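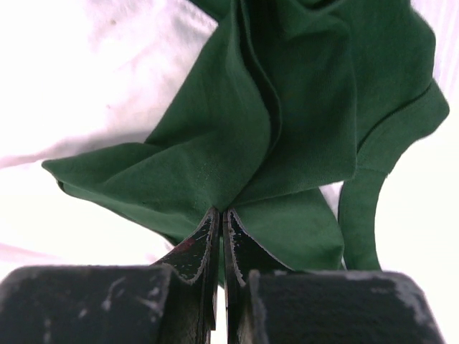
Fig. 1. Dark green knit fabric, gathered at a single point.

Folding for Small Shelves: A Household Textiles Project
Fadwa Naciri
Hurton College, Home and Living Studies
2021-10-12

Where the project came from

When I moved into Gremholm Hall last January I was given a narrow closet with one rail and a stack of shallow shelves, and I learned very quickly that I had no idea how to fold a T-shirt. Mine went in looking perfectly fine and came out as a heap the first time I pulled one from the middle. I had always thought of folding as the boring bit at the end of laundry, and I still find it a little boring, but I have come to think it deserves more care than most of us give it.

My question was a simple one: which way of folding an ordinary cotton T-shirt holds up best on a shallow shelf, if the person using the shelf is in a hurry and a bit careless? I sent a short set of questions around the hall before I began, and 117 people were kind enough to answer. Many wrote far more than I had asked for, including a whole page from someone on the top floor about socks, which I enjoyed very much but could not use.

What goes wrong before the fold

I had planned to start with the fold itself, and then found I had to back up a step. Knit fabric doesn't like being picked up by one spot. All the weight hangs from there, the pleats run out from the pinch like a fan, and when you lay the shirt down again those pleats come with it. If you fold on top of them you get a lumpy packet, and no amount of patting makes it lie flat. I tried this many times over, mostly in the evenings and mostly on my bed, which is too soft for it – a firm table is so much better that I would put it first on any list of advice.

The method I settled on is to take hold of the shirt at two places, one well over to each side, lower it onto the table, and smooth it from the middle outward. Dark shirts are harder than light ones, at least for me, and I ended up turning my desk lamp low to the side so the wrinkles threw a bit of shadow.

The square fold and the long fold

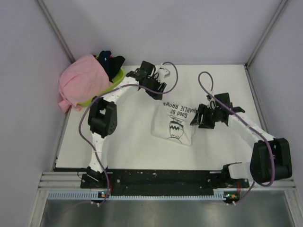 I compared two folds, and the square one won by more than I expected. The long fold, in thirds and then rolled over once, looks very smart when it's new, but it slides. The square stays put, and it also helps you find things, provided you think about where the print lands. The white Charlie Brown shirt shows what I mean: it is folded down to a compact square, and the name is still there to read along one edge with "Good Ol'" below it, although you do have to read it upside down. On a shelf I would simply turn the packet around. My own habit had been to fold every print to the inside, to protect it, and then open up half the pile each morning looking for the one I wanted.

Plain shirts don't have this trouble, of course, but they have one of their own, in that they all look alike once they are square. People in the hall had different answers. Some sorted by color, some kept the newest on top, and a good many admitted that they wore whatever was nearest.

Sorting out of the basket

The part of the work I had thought least about was the basket. Nearly everyone who answered my questions said they folded in the order the clothes came out, and so did I.
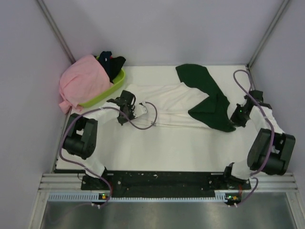 It means you are forever switching between a big soft thing and a small slippery thing, and the finished stacks get mixed up as they grow. I got on much better when I pulled out all the T-shirts first and left everything else where it was until they were done. It also kept the table clear, which matters a lot if your table is as small as mine.

What I would do differently

I tested only cotton shirts, nearly all of them mine, and only on the shelves at Gremholm. A deeper shelf might well favor the long fold. I would also like to try sweaters, which several people asked about, and which I suspect will need a looser square. My notes and the questions I sent around are in the folder at the Rangel reading room, along with the socks page, which the writer said I could share.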